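Speaker notes, Borghild Fagerlund, Stultar
Talk: Hanging a rental screen without losing the evening
Version of 2 Sep 2023

Slide 1, title
Good morning and thank you for coming so early. My name is Borghild, I work for Stultar, we rent LED screens for stages, fairs and town squares. I plan the builds and I still go out with the crew when we are short of hands. (Wait until the door is closed. Microphone check.)
Say that questions are welcome during the talk, not only at the end.

Slide 2, which screens I talk about
Only hired screens, built in one day and taken down the same night. Fixed screens on buildings are another profession and I would give you wrong advice.
All my examples come from two cabinet types, the Clukico for indoor work and the Havine for outdoor. Our stock is 608 cabinets when everything is home, and it is never all home in the festival season.

Slide 3, choosing the pitch
The customer asks for the finest pitch because he has seen it at a fair. Ask first where the nearest person will stand. If the first row is behind a barrier and a camera track, a fine pitch is money spent on something the public cannot see.
But if there is a television camera in the hall, ask again. A camera comes closer than a guest does, and with the wrong distance you get moiré on the close shots. I learned this with a choir concert. The hall was content, the director in the truck was not. (Tell it short.)

Slide 4, the site visit
Go yourself. A drawing from the venue is often older than the venue's new ceiling.
Look at the loading door, the way from the door to the stage, and the power. Ask which sockets share a circuit with the kitchen. In October we lost half a screen when the coffee machines were switched on, and the electrician had told us the line was ours alone.
Measure the door with the flight case in mind, not the cabinet.

Slide 5, ground support or flying
If the venue has rated points and a person who can sign for them, we fly. If there is only somebody who believes that the beam is strong, we stand on the ground.
For ground support outdoors, the wind plan must be written before the truck leaves. It says who reads the wind meter, at what value the screen comes down, and who has the right to decide. This last point is the one that customers like to discuss when the band is already playing. Discuss it in the contract.
(Drink water here.)

Slide 6, the first row
Most of the gaps you see in the top row were made in the bottom row. Take time with the first row. We use a long level and a string, and one person stands back and only looks.
Close the locks by hand until they touch, check the line, then tighten. Corners of the modules break when a cabinet is put down on an edge, so two persons carry, also when one person could.
For a curved build, set all the angle locks to the same mark before lifting. Correcting the angle in the air is slow and the fingers are in a bad place.

Slide 7, signal and power
Draw the signal path on paper and tape it to the processor case. Our processor is the Mizuno, and I always run a return line to it, so that a broken cable in the middle does not make the rest of the screen dark.
Never more than six cabinets on one power chain for the Havine. The indoor type can take more, but we keep the same rule for both and then the crew does not have to remember two numbers.
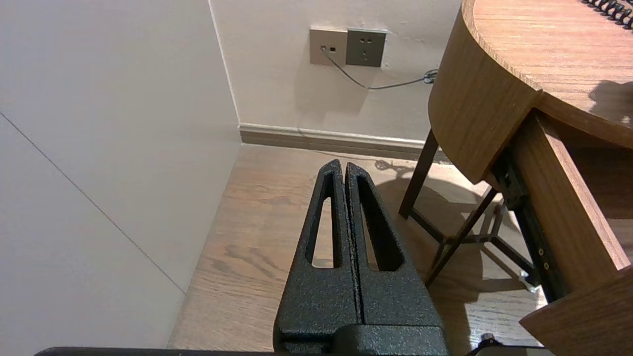
Gripper with two fingers, closed, above a wooden floor.

Slide 8, brightness
Outdoor cabinets at full power after sunset are unpleasant for the people in front and for the neighbours. Make three presets – day, dusk, night – and show the operator where they are.
Indoors I start at a low value and let the lighting designer ask for more. She will ask.

Slide 9, spare parts
For a medium screen we bring five spare modules from the same production batch, two receiving cards, one power supply and more short data cables than seems reasonable. Modules from another batch have another white, and on a grey background the whole hall can see the square.
Mark the broken ones with tape at once and write what is wrong. "Broken" is not enough for the workshop.

Slide 10, taking down
Black picture first, then processor off, then power. Cabinets go back in the case in their numbered order. I know it is late and it rains.
Wet cabinets are opened and dried at the warehouse the next morning, before any other job.

Questions
If someone asks for prices, send them to our table in the foyer.
If someone asks about transparent screens, say that we do not rent them yet.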